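I meant to write this up in August, when the heat had everybody staying indoors and I had evenings to spare, but then the tomatoes came in all at once and you know how that goes. So, a little behind schedule, a post about how I have spent a good part of my summer folding sheets for a computer.

For those who missed the earlier post, I signed on with a project called Plastenau, which is trying to teach a robot arm to help with beds and laundry. My part needs no robot at all. They mail you a hand-held gripper with a camera on it, you squeeze the handle and the two fingers close, and you do an ordinary chore with it as well as you can. The recordings go to the learning system, and from a great many of them it is supposed to pick up how the job is done. Each recording is called an example, and my assignment was 126 of them, all bedding.

I figured I'd be done in a week. Reader, I was not. My first evening I got through 3. A sheet is a slippery, floppy, disobliging thing even with ten fingers, and with two it becomes a kind of wrestling match. You pinch a corner and you get the corner plus a handful of whatever was underneath. You let go and the whole thing slides back the way it came. I have folded sheets all my life without once thinking about where my thumbs were, and now I think about it in the grocery line.

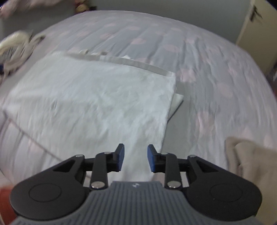
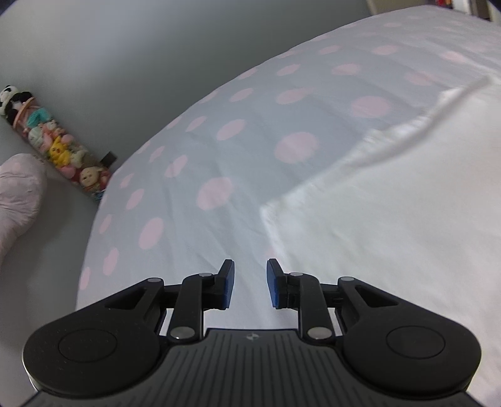

The instructions (a long document, and I read every word, which my family finds hilarious) ask you to move slowly, to keep the fingers where the camera can see them, and to start each example a bit differently. That last one was harder than I expected! I am a creature of habit, and left to myself I will go for the same corner every single time. I ended up writing starting points on slips of paper and pulling them out of a soup bowl – near corner, far corner, long edge, pillow first – and my examples got a good deal more varied after that.

They also want the mistakes, within reason. If you drop the sheet and pick it up again, that stays in, so the system can see what recovering from a fumble looks like. I found this a great comfort. What they don't want is you reaching in with your other hand to tidy up, and I'm sorry to say that was my downfall. Of my first 100 examples, 34 came back marked for a redo, and nearly all of them had my left hand sneaking in to smooth a wrinkle. I didn't even know I was doing it. Now I hold a dish towel in that hand while I work, and it behaves.

The redos are finished and I have the last batch left, which I'll do on Thursday evening once the dishes are put away. After that there's a choice of towels or fitted sheets for the next round. I have put down towels. Fitted sheets I can't fold properly with my own two hands, and I don't think any robot should be learning that from me.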